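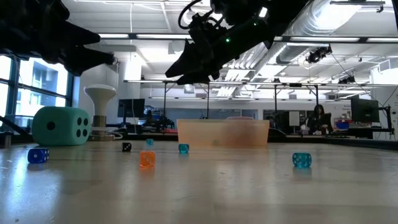 Why did the second batch of rye starter stall? Kitchen was too cold overnight, and I fed it straight from the fridge jar.

Search this notebook
Enter keywords Go

1st June

Starter log, Zemmont kitchen. Jar A (Eline) doubled by lunch, smells like apples. Jar B flat. Stirred it, moved it up next to the oven, left the lid loose. Nikau Whitelaw thinks B never got over the bleached flour we used in February. Maybe. I'd blame the fridge first.

Fed both: 85 g flour, same of water. Flour is the Jansen dark rye, new bag, coarser than the last one. Water from the jug, not the tap.

B after 2 hours – a few bubbles down the side, nothing on top. Didnt mark the level before I walked off so can't say if it moved. Put a rubber band on it now.

Dough from A: 244 g starter, rest as on the card inside the cupboard door. Felt stiff. Added a splash more water, forgot to weigh it. Salt went in late, folded it through by hand, mostly even I think.

Trumo scale is drifting again. Put the same empty bowl on it and got different readings, so treat todays weights with some suspicion. New batteries before the next bake.

Crust on last loaf good, middle gummy near the base. Cut too early – still warm. Leave the next one till morning, wrapped in the towel.

To do: label the lids. Ask Nikau wher the long tin went. If B is still flat tomorow, dump it and restart from A.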